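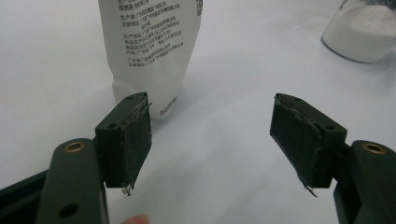

How do I keep salt, sugar and baking powder from going hard in the cupboard?
Move them to a jar with a good lid on the same day you open the bag, and keep the jar away from the cooker and the kettle. Steam is what makes the lumps, more than age.

I write these tips from our flat in Stavden, where the kitchen is small and the winter is very damp. Some of them I learned from my aunt, others from my own mistakes.

Before you fill a jar, wash it and leave it open overnight. A jar that looks dry often has a little water under the rim. I dry the lid separately, with the rubber ring taken off.

Write on the jar what is inside. Icing sugar, cornflour, potato starch and bicarbonate look almost the same in the evening light, and I have once thickened a soup with icing sugar. A piece of paper tape and a pencil is enough. I write also the date from the bag, on the bottom, where it doesn't wipe away.

If you prefer to keep the bag, press the air out, fold the top two times and close it with a clothes peg. Stand it inside a tin. This works well for flour, less well for salt.

Salt which has already gone hard is not lost. Put it in a thick bag, wrap a towel around and hit it with the rolling pin. For brown sugar do the opposite: lay a slice of bread in the jar and wait until next morning, then take out the bread.

To test old baking powder, put a teaspoon in a cup and pour on 100 ml of hot water. It should foam strongly at once. If there are only a few bubbles, use it for cleaning the sink.

Never take powder with a wet spoon. I keep one dry spoon in the flour jar and this spoon goes nowhere else. Also don't shake the jar over a steaming pan, but take the amount in a small bowl first.

Jars with a wide mouth are easier to fill. Mine are from the Panmont shop by the station and the rings can be bought separately, which I recommend, as a ring becomes stiff after some years.

Next page: cleaning the cheese grater without cutting the sponge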